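Do Sales Forecasts Help Very Small Firms? Project Report, Module Two
By a second-year student, Business Studies
May
Last updated: May, 4.15 pm

My brief was to find out whether a written sales forecast makes any difference to a firm with fewer than ten staff. The textbooks say it does. I started out doubtful and I have finished only slightly less so.

I looked at two firms in Dretgate. Flilar sells refurbished office chairs from a unit near the station. Greco is a sandwich shop with a delivery round. Both let me see their forecasts for the past year and the sales figures that went with them. Neither had looked at the forecast again after the first quarter, and that says something about how useful they found it.

Flilar expected to sell 200 chairs over the winter and missed that by a wide margin. The owner blamed the weather, then a supplier, then the forecast itself. When I asked where the 200 had come from, the answer was that it "felt about right". A template had asked for a number and so a number went in. I suspect a good many forecasts are made this way, though two firms can't prove it.
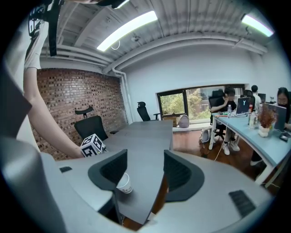

Should a very small firm bother with a monthly sales forecast? Only if someone is going to compare it with the real sales each month and change an order or a price as a result.

Greco did rather better. Its forecast for March was 2551 sandwiches and the till recorded a figure close to it. Before giving the forecast too much credit, I checked the previous March and found that the owner had simply copied last year's total. A regular lunch trade repeats itself - there isn't much skill in predicting it. The delivery round was new, and there the guess of 871 orders was almost double what came in.

I also tried the free forecasting sheet from Mivosside, which claims to suit any business. It asked for a growth rate on the first page and gave no help in choosing one. Changing that single cell turned Greco's poor spring into a very good one. The charts were tidy and I would not lend money on the strength of them.

The weak points of my own work are plain enough. Both firms were picked through people I know, and the owners may have remembered their reasons kindly. I had no firm without a forecast to compare them with. My tutor suggested adding one and I ran out of time.

For the next stage I would follow one firm month by month, and write down each decision that the forecast changed. At Flilar and Greco I could not find any.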